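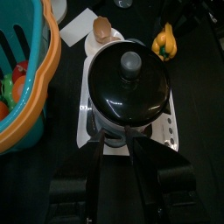 Week 4: Why a Lid Changes Everything
Heat and Moisture in the Home Kitchen
Instructor: Graciela Ledesma
Lab sessions: Karabo Xaba

Reading before class: the chapter on steam in the Curnar reader, plus the two-page worksheet from last week if you haven't turned it in.

Last week we ended with a pan of water on high heat and a question from Hiba Hijazi that I promised to come back to. If the water is already boiling, why does turning up the burner not make the pasta cook faster? It's a great question, and the answer gets us into everything for today.

Boiling is a ceiling

At sea level, water in an open pot boils at 212 degrees Fahrenheit. Once it gets there, extra heat from the burner goes into turning liquid into steam. The water moves around more and you lose it faster, but it stays at the same temperature. So a gentle boil and a wild boil cook a potato at very nearly the same speed. I love this fact! I burned a lot of gas before I learned it.

The amount of energy it takes to turn water into steam is huge. Bringing a cup of cold tap water up to the boil takes a certain amount of heat, and boiling that same cup completely away takes more than five times as much again. This is called latent heat, and if you remember one term from this week, make it this one.

Latent heat runs both ways. When steam touches something cooler and turns back into water, it hands over all that energy on the spot. That is why a steam burn is so nasty, and it's also why steaming vegetables works so well.

What the lid does

Put a lid on and three things change together. Less steam escapes, so less energy leaves with it. Steam that hits the underside of the lid condenses and drips back, so the food keeps its liquid. And the air above the food gets hot and damp, so the parts sticking up out of the water cook too.

A normal lid doesn't raise the boiling point in any way you'd notice. The steam just pushes its way out around the rim. You need a lid that locks and seals – a pressure cooker – before the temperature climbs much, and then it goes up to around 250 degrees at full pressure. Elie Qudah asked by email whether a heavy lid with a brick on it would do the same job. A tiny bit, but please don't.

Fitted lids, loose lids, lids with a vent, lids set at an angle: these are all just ways of choosing how much steam gets away. When a recipe says "partly covered," it's asking for a slow loss of water without the whole thing boiling over.

When to leave it off

Sauces that need to thicken want the lid off. So does anything you hope to brown. Browning really gets going well above the boiling point of water, and a wet surface can't get there until the water has gone. Crowd a skillet with mushrooms and cover it and you'll have gray, soft mushrooms sitting in juice. They taste fine in soup.

Green beans are an odd one. Some cooks leave the lid off so that the acids coming out of the beans can escape with the steam, which helps keep the color bright. The difference is easy to miss if the beans cook quickly. Try it both ways and tell me what you see.

Rice

Rice deserves its own lecture (it gets one in December) but here's the short version. With the absorption method, you measure the water so that it all ends up in the grain or in the air. The lid controls the second part. Lift it again and again and you let out steam you were counting on. Then comes the rest off the heat, covered, when moisture evens out between the wet bottom and the drier top. Daniyal Virk skipped the rest in last term's lab and ended up with two kinds of rice in one pot, which made a wonderful demonstration!

Lab this week

Work in pairs. Each pair needs two matching pots, one lid, a kitchen scale and a thermometer.

1. Weigh each pot empty. Add the same weight of cold water to both and write it down.
2. Set both on matching burners at the same medium setting. Cover one.
3. Read the temperature in both pots every minute. For the covered pot, lift the lid as little as you can.
4. Note when each one reaches a full boil.
5. Let both boil for 6 minutes more, then turn off the heat.
6. Weigh both pots again, without the lid. Use the dry mitts, and tip the lid away from your face when you take it off.

Plot both sets of temperatures on one graph. The flat part at the top is the ceiling we talked about, and I want it labeled.

Questions for your write-up

How much water did each pot lose? Where did the drops under the lid come from, and what did they give up in getting there? If you wanted to cook a stew for 90 minutes with hardly any loss of liquid, what would you change besides the lid?

Write-ups go in the tray by the lab door before next week's class. Bring an onion.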